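March, a little after 4 in the afternoon, prop bench

Picked up again with the soft storage for the Clisura production, which I have been putting off in favor of nearly anything else. The job sounds small: every hand prop needs somewhere to live between the shelf and the stage, and it has to be somewhere a person can find it in the half dark. Number 862 on the list is the black pistol, the replica for the second act, and it has been wandering from drawer to drawer long enough that I wanted it settled before I did one more thing.

So I cleared the white table, brought over the olive green woven basket, and went through the black cloth pieces one after another. Pleasant work, really, once the tea was made and the radio was on. The cloth came from the Bemolex remnant box – soft, matte, very black, and it creases if you so much as look at it. I like how it bunches up, though I can see it driving the stage crew mad, as everything in that cloth looks like everything else.

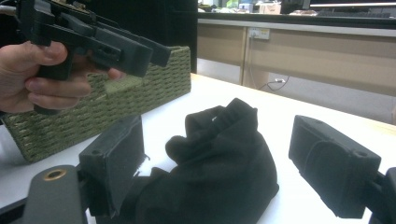 Muthoni Tanui would rather we gave the pistol a hard case with a lock and kept the baskets for scarves and gloves, and she wants a tag on it that can be read by feel. She also asked that the sign-out sheet stay with the pistol and not on the office door.

I think she is right about the tag, and I have come around on the case too. The gray Cuvik one on the top shelf might do if I cut new foam for it. I had been fond of the idea of a cloth wrap inside the basket (it makes for such a quiet handover!), but quiet isn't much use if the wrong person can walk off with it.

The basket stays on the table for the soft goods. Some 17 pieces still to sort, and I want them rolled loosely, not knotted, so they don't come out looking slept in.

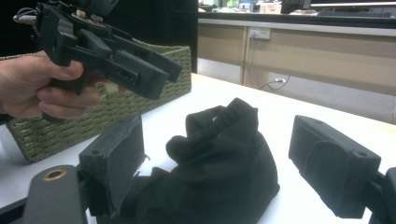

*Black cloth piece on the white table, woven basket behind.*

To do: foam for the Cuvik case, 12 tags from Rugemalira, and ask Casimiro Escobar if he still has the good fabric shears, the ones with the long blades. Mine are chewing the edges again.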